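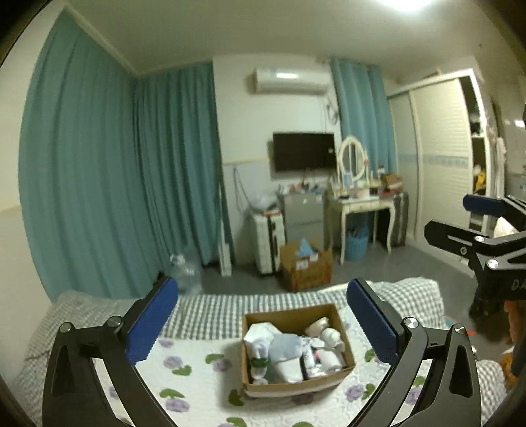
A folded cloth, a sock bundle and a couple of bottles, boxed up on the flowered quilt.

Asirmont wants to be a film town. A visit to the Hanix open day

20 November 2020

The bus to the Hanix studio site leaves from behind the old bus station in Asirmont, and the driver gave every visitor a folder before we sat down. The folder had a map, a mask with the studio's name on it and a sheet headed "Facts." The first fact was that Hanix will support 3405 jobs in the region. I asked the young woman from the press office over what period. She said she would find out.

I have been to a fair number of these days. A region decides it would like movies, a shed goes up near a highway, and a group of reporters and local business owners is walked through it in hard hats. Some of those sheds are now full of crews. Others store garden furniture. So I went to Asirmont wanting to know which kind this was, and after most of a day there I could not say.

The place itself is real enough. There are four stages in the plan and two of them have roofs. Stage 1 is finished, and it is a decent size at 1000 square meters with good height and wide doors at both ends. A truck can drive straight in. The floor is level, which I mention only because I have stood on studio floors that were not. The air system was running while we were inside, and when our guide asked us all to be quiet I could hear it, a low hum from the far corner. The guide said it would be fixed with baffles before the first shoot. A sound recordist in our group wrote something down and did not look up for a while.

Stage 2 has walls and a roof and not much else. Stages 3 and 4 are a field with string around it.

Ghislain MacPherson, who runs the site, met us in Stage 1 and spoke for longer than the program allowed. He is a good speaker. He said that every streaming service on earth is short of space, that crews are tired of waiting for stages in the big cities, and that Asirmont is two hours from an airport. I would have put that last one in a different pile. He said the shutdowns in spring had cost him one booking but brought him three inquiries. I asked if any of the three had signed. He said talks were at a sensitive point, and took a question from someone else.

The money came up next. The regional rebate is 20 percent of what a production spends locally, and that number was printed on the folder, on the wall and on the cookies. Twenty percent is fine. There are plenty of places that give more, and a producer with a spreadsheet will find them in an afternoon. What matters more is what counts as local. If you bring in your camera department from outside and put them up in a local hotel, the hotel bill counts and the wages don't. Since wages are most of a budget, the real figure comes out a good deal lower. MacPherson did not argue with this when I put it to him. He said the rules were under review, and that he hoped for news by April.

It leads to the crew question, and here the day got thin. You can build a stage in a year. A gaffer takes longer. The answer Hanix has is a training scheme in a pair of classrooms above the canteen, where we saw a class of trainees learning to lay dolly track. They were careful and quick and their teacher knew her stuff. She told me the course runs eight weeks. I asked where the last group had gone to work, and she said a couple had got onto a commercial and one was driving for a unit up north. The rest were looking. She was the only person all day who gave me a straight answer the first time, so I hope it does her no harm to be quoted.

After lunch (soup, in boxes, eaten outdoors and well apart) we were taken to the post-production building. This is where the Sonon room is. Sonon is the mixing system the site has put in, and the demo was the showpiece of the day. We went in a few at a time. The lights went down and a thunderstorm rolled over our heads, then a train came through, then a choir. It was loud. The storm was very good. I thought the dialogue in the last clip sat too far back, but I was in a side seat, and I am told side seats are never fair.

I asked what the room costs to hire by the day and was told that rates are flexible. In my experience that means either nobody has rented it or somebody has rented it for nothing.

The other half of the plan is about showing films as well as making them. The Caron, the old movie house on Asirmont's main street, is to be repaired and linked to the studio. There would be test screenings, a small festival, perhaps local premieres. The bus dropped us there at the end of the afternoon. It is a lovely building with a bad roof. The seats have been taken out and stacked in the lobby, and there is a bucket on the balcony stairs.

Vernon Paquette has run the Caron for a long time and was waiting at the door in his coat. The heating is off. He closed in March, opened for part of the summer at a third of the seats, and closed again. He showed us the projection booth and the hole over row G, and he was polite about the studio, up to a point. "They want a premiere," he said. "I want people to come in on a wet night and see whatever is on." He has been promised money for the roof. He has a letter that says so. He hasn't had the money.

I liked the Caron more than anything else I saw, and I worry that this is a fault in my reporting. An old theater with a good owner will always look better than a new shed with a slogan. Still, if I were the region and had to pick, I'd fix the roof first. It is a smaller check, and there is already an audience, or there was one before this year.

A word on that audience. The folder said local films are growing in popularity across the region. There was no source. Paquette told me that in a normal year he shows a handful of them, that one a few years back ran for six weeks, and that most do a weekend. The six-week one was a comedy about a wedding. It was shot somewhere else.

On the bus back I talked to a man who owns a lumber yard and had come to see if the studio would need plywood. He thought it would. He had sold them some already, for the stage doors, and was paid on time, and this was the most solid piece of business news I picked up all day. He has also been asked to quote for Stage 3. He was told not to hurry.

The press office wrote to me the next morning about the 3405 jobs. The number covers ten years and includes what the reply called "indirect and induced roles," meaning jobs in shops, hotels and taxis. The number of people on the payroll at Hanix today was not in the message. I have asked again.

The second open day is planned for spring, when MacPherson says there will be a production on Stage 1 and visitors will be able to watch from behind a rope. I have put my name down. I'll bring a sweater for the Caron, in case the letter is still a letter.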